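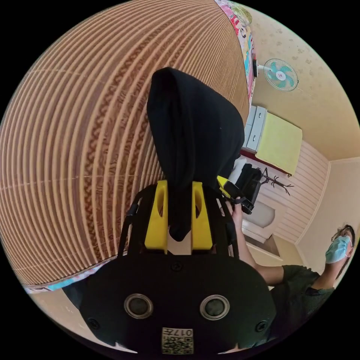 Black fabric piece and the woven mat with the patterned edging.

Notebook > Soft goods > Folding and sorting

Jan 19, 2020

Small room, window side. Working through the dark fabrics first, then whatever is left of the patterned stuff.

Black piece: soft, slippery to fold, keeps twisting into a tail when picked up at one point. Fidelina's advice is to find two corners before lifting and lay it out flat on the mat. Tried it her way and then in thirds. Thirds is better for the shelf, halves is quicker. Going with thirds unless Grigoris objects. Finished width should be 60 cm or under, otherwise it hangs over the front of the Sturon shelf and gets caught.

Mat: tan and light brown strips with a darker wavy stripe through it. Does not want to fold and I don't want to force it. Roll with the stripe running along the length of the roll, tie in two places. The printed edging should end up on the inside. Fidelina wants the spare mat rolled the same way so they stack.

Ties: the flat cotton ones from Ondbridge. The round cord leaves a dent.

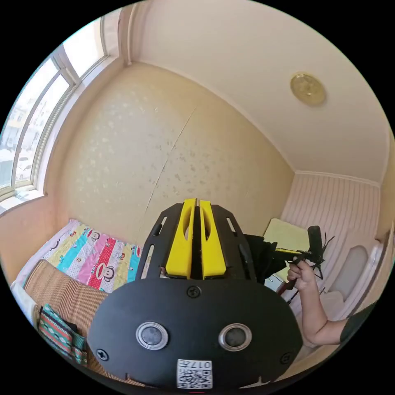
Quilt stays on the bed for now, monkeys and all. It is too bulky for the shelf and the striped print makes it easy to find anyway. If it does get put away, fold lengthwise twice and then roll from the foot end. The green, red and white bag can take the small pieces. I had it down on the old list as "Crăciun bag", which confused Grigoris in July, so I am changing the entry to "striped bag, geometric" and leaving the stock number as 598.

Daylight from the window is good enough to tell the black from the dark gray. Under the ceiling light I keep mixing them up, so do darks before the afternoon goes.

To do:
- relabel 598
- ask Fidelina where the second set of ties went
- measure the shelf again, the 58 cm in the book looks like the inside width
- check whether Restar still sells the wide baskets

Grigoris has the shelf key until we are finished.

2 comments | 0 shares

Recent entries
Shelf liners, second try
Cotton ties vs. round cord
Restar basket order
Curtain lengths, small room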